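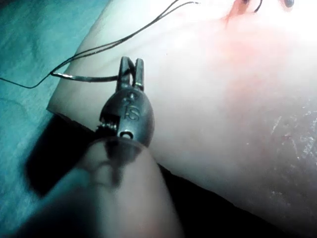
Interrupted Stitches on the Practice Pad

Prepared for the Surwood Skills Program by Maëlys Lacroix
Reviewed by Kiprono Mollel in August

Learners are expected to have completed the reading on needle handling before attempting this exercise. The exercise is for pad work only and does not qualify a learner to close a wound on a patient.

Before You Begin

Lay the pad on its drape with the cut running left to right. Check that the jaws of both instruments open and close freely. Have a curved needle with suture attached, scissors and a sharps container within reach. Needles must be accounted for at the start and at the end of each session.

Step 1. Load the needle

Hold the needle in the tips of the driver, a little past the midpoint of the curve on the thread side. Set it square to the jaws. A needle that rocks when lightly touched should be released and picked up again.

Step 2. Manage the thread

Lay the slack on the far side of the cut before taking a bite. Loops will form over the pad as the thread is drawn through, and they should be opened out before they cross the needle path. Handle the thread gently; jaws closed hard on a strand will weaken it. 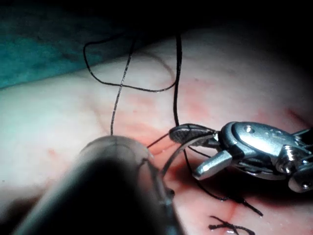

Step 3. Take the bite

Enter the surface at a right angle and turn the needle along its own curve. Bring it out on the opposite side at an equal distance from the edge. Do not push in a straight line. Draw the thread through until a short tail remains.

Step 4. Tie and trim

Tie a square knot, bringing the edges together without puckering the surface. Trim both ends, leaving tails long enough to grasp. Where a single stitch has been tied near the left end of the cut, the next is placed to its right at even spacing.
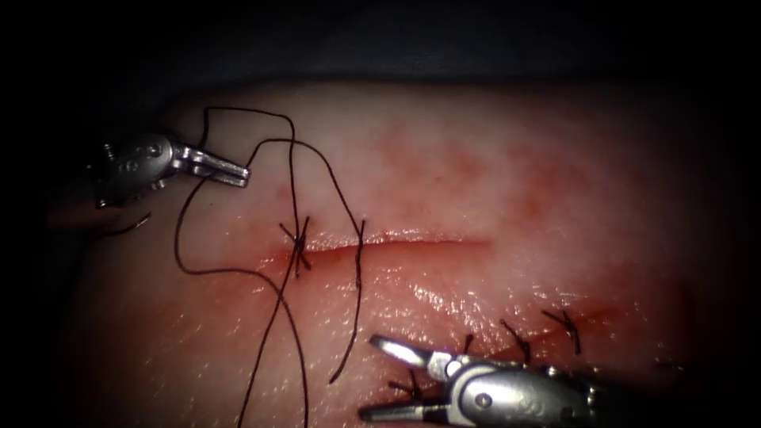
Surwood Skills Notes, Issue 40, Page 2

Step 5. Inspect the row

The edges should meet along their full length. If one side sits higher, the bites were uneven in depth; remove the stitch and repeat it. Record the result in the practice log.

Pads are returned to the Kinyua Room by noon on Sunday. Used needles go directly into the sharps container.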